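暮らしの道具だより 12月号
「拭くだけで200年」は本当か　木の天板とオイルの話

先月、読者の方から続けて同じ質問をいただいた。無垢の天板に塗るオイル、結局どれがいいのか、というものだ。11月に大きな家具市があったせいだろう。会場ではLollirura社の「Prasoseo」という仕上げ油がずいぶん目立つ場所に積まれていて、横の札に「拭くだけで200年」と書いてあった。

200年。会社ができてまだそれほど経っていないのに、誰が確かめたのだろう。売り場の人に聞いてみたら、「昔の家具が200年残っていますから」という返事だった。残っている家具に塗ってあるのはその油ではない。それに、残らなかった家具は展示されない。ここを飛ばして数字だけ札に書かれると、こちらとしては少し身構えてしまう。

試供品をもらってきたので、編集部の端材に塗ってみた。比べたのはPrasoseo、前から使っているHamiteoの亜麻仁油、それから何も塗らない板の3枚である。コーヒーをこぼして一晩置き、翌朝に濡れ布巾で拭いた。結果を言うと、塗った2枚の差は私の目では分からなかった。何も塗らない板には輪じみがはっきり残ったので、油に意味がないとは言わない。ただ値段は倍以上違う。香りはPrasoseoのほうが好き、という人が編集部に1人いた。
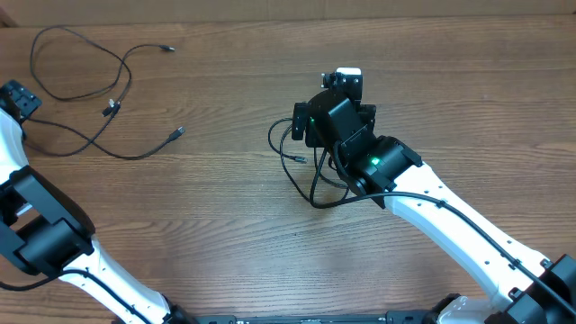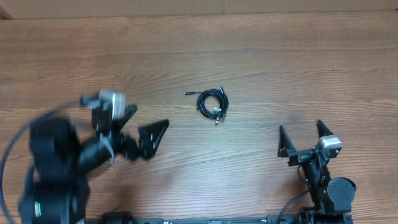
木目が横に通った天板

もうひとつ気になっているのが「木は呼吸している」という売り文句だ。伐られて板になった木は呼吸などしない。まわりの湿度に合わせて水分を吸ったり吐いたりし、そのたびに幅方向へ伸び縮みする、というだけのことである。言葉の綾だと言われればそれまでだが、「呼吸を妨げないから反らない」と続くと話が怪しくなる。水分の出入りを妨げないのなら、むしろ動きやすいはずではないか。反りを左右するのは木取りと乾燥、それに脚や幕板への留め方で、あとから塗る油の銘柄が口を出せる余地はかなり小さいと思う。

この点を、家具の修理を長くやっているヤニック・ハイトマン（Jannik Heitmann）さんに電話で尋ねた。これまでに直した食卓は66台だそうで、帳面につけているという。そのうち、油の種類が原因で駄目になったと思う台はあるかと聞くと、しばらく黙ってから「2台かな。どちらも塗りすぎだよ」と返ってきた。拭き取りが足りず、表面がいつまでもべたついて、ほこりを抱き込んでしまったらしい。あとはほとんどが暖房の吹き出し口のそばに置いていたか、天板を脚にがっちりねじ止めしていたかだという。66台で何かが証明されるわけではないし、修理屋に来るのは壊れた家具ばかりだから偏りもある。それでも札の200年よりは、私はこちらを参考にする。

では何を買えばいいのか。手元にある油がまだ使えるなら、それを使い切ればいいと思う。新しく買うなら、2000円くらいの小さな缶で十分だ。薄く塗って、しばらく置いて、余分をしっかり拭き取る。回数の目安は製品によって年に1回だったり毎月だったりするが、毎月と書く会社は油を売る会社でもあることをお忘れなく。水滴がすぐに染みるようになったら塗る、くらいで私は困っていない。

使った布の始末だけは真面目に書いておく。亜麻仁油のような乾性油は、固まるときに熱を出す。丸めてごみ箱に入れた布から火が出ることが実際にあるので、水に浸してから自治体の決まりに従って捨ててほしい。Prasoseoの缶にもこの注意は書いてあったが、裏面の下のほう、老眼には厳しい大きさの字だった。200年のほうはあんなに大きく刷ってあるのに。

なお、Rennieの蜜蝋ワックスも試してほしいという声が届いている。まだ手に入っていないので、入り次第、同じコーヒーの試験をやる予定。端材が余っている方は編集部までご一報ください。樫か楢だと助かります。

（2018年12月7日）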